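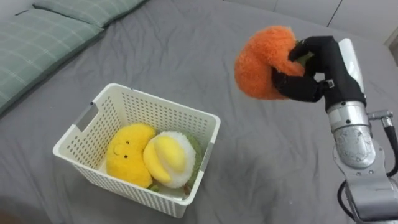 How many examples does a learning system need before it can put a stuffed toy in a basket?

It depends on how different the examples are from each other, which is the answer I wish I'd been given in the first week, when I was asking everyone for a number. For our project the number we settled on was 83 good recordings, and I can tell you now that the last 30 of them did more for us than everything before.

Posted in November by a second-year student, Uterel team

Filed under: Student Work > Robotics > Project Reports

Print this report | E-mail to a friend

So, the project. Our team is called Uterel (long story, involves a typo on a sign-up form) and our job this term was to collect the examples for a tidy-up task: pick soft toys up off a bed, put them in a basket, stop. Another team, Prerkel, does the training side. We hand over recordings, they feed them in, and then we all sit and find out what the thing learned. The room we work in is called Prarnden, and it's a bedroom in every way that matters: bed, pillows, wardrobe, a shelf unit. I liked that right away! I had pictured a lab bench with tape marks on it and I'm so glad we didn't get one.

An example, the way we use the word, is one full run. A person drives the arm through the task from start to finish, and we save the camera views along with the joint positions and whatever the gripper is doing. Then somebody writes a line of text to go with it ("put the orange toy in the basket") and marks it keep or toss. That last part sounds like nothing and it ate more of my term than the driving did.

I should say something about the driving, because I was terrible at it. You'd think picking up a plush toy would be about as easy as it gets. It's soft, it's light, it can't break. But soft things squash, and when you push down on one on a mattress the mattress goes down too, so you're chasing the toy into the bed. My first eight runs all went in the toss pile. In most of them I came in too fast, poked the toy, watched it roll, and then followed it around with the gripper like a kid trying to catch a duck. The thing I had to learn was to come down slowly, wait until everything stopped moving, and only then close.

The waiting caused our first real argument with Prerkel. I paused a lot, and I mean a lot (I'd get above the toy and just hover there thinking). A person watching a video of that knows I'm thinking. The learning system doesn't, it only gets a long stretch where the right thing to do is apparently nothing. Their first trained version would reach out over the bed and hang there. It had learned my nerves! After that we set a rule that if you paused for longer than a breath in midair, the run got tossed, no matter how nicely it ended.

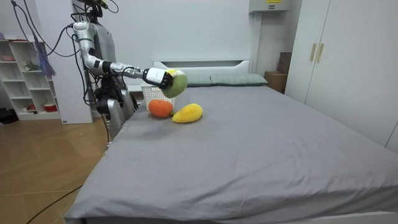
Shorter runs aren't automatically better runs, came the reply from Osman when I sent around a draft of this section, and I should make it clear that cutting the pauses out afterward would have been a mistake too. If you snip the middle out of a recording the arm seems to jump, and the system tries to learn the jump. Fair point, and I'm leaving it in because it's right. We did try trimming on a handful of early runs before throwing them out. The only clean fix was to drive it again without stopping.

Then there was the sameness problem, which was completely my fault. Once I got decent at the task I got comfortable, and I'd set things up the same way every time without noticing. Toys at the same end of the bed, same order, same basket corner. I turned in 26 recordings in one go and was really proud of them. Prerkel trained on them, the result looked great, we all cheered, and then I slid the basket over by the width of my hand and the arm let go of the toy over bare sheet. It wasn't looking for the basket at all as far as we could tell, it had learned a spot. That was a rough afternoon (I ate an entire bag of pretzels).

What we did about it was pretty low-tech. Before each run I'd roll dice to pick where the basket went, where the toys went, and which one to go for first. I also started dropping the toys from a little height and leaving them however they landed, upside down, leaning on each other, whatever. It made the driving harder and my toss pile grew again, but the recordings were so much more useful.

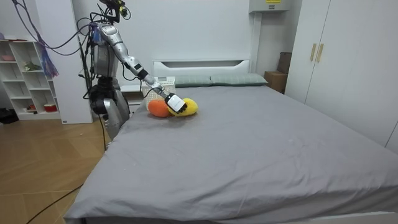
Labels turned out to be the other big chunk of work, and I want to spend a minute on them for whoever picks this up next term. We started with everyone typing whatever they felt like, so the same action came in as "grab," "pick up," "get," and in one case "yoink." Some variety is good, but you can't have two people meaning different things by the same word. The case we fought over longest was contact. With the gripper resting on top of the yellow toy, and the orange one squeezed right up against it, is that a grasp, or is it still the approach? I said grasp, half the team said approach, and we ended up with a third label, "touch," that covers everything from first contact until the fingers start to close. Toys side by side like that are also where you find out whether your text line is any good, since "pick up the toy" could mean either one and the color has to be in there.

I also kept a notebook of why each run was tossed, and if I could pass on only one habit it would be this one. At first I just wrote "bad." Later on I wrote things like "clipped the rim on the way in" or "let go too high, bounced out," and those notes showed us that most of my late failures happened at the basket and hardly any at the pickup. So we recorded extra runs that concentrated on the drop, and the final version got noticeably steadier there.

Things still on my list: more runs with the pillows moved around, more runs with the lights low, and a second driver for every setup, because right now the whole set has my left-handed wobble baked into it. Prerkel wants us to keep some of the recoveries too, where the toy slips and you go back for it. I tossed nearly all of those and I kind of regret it. The notebook and the dice are in the top drawer at Prarnden if you need them.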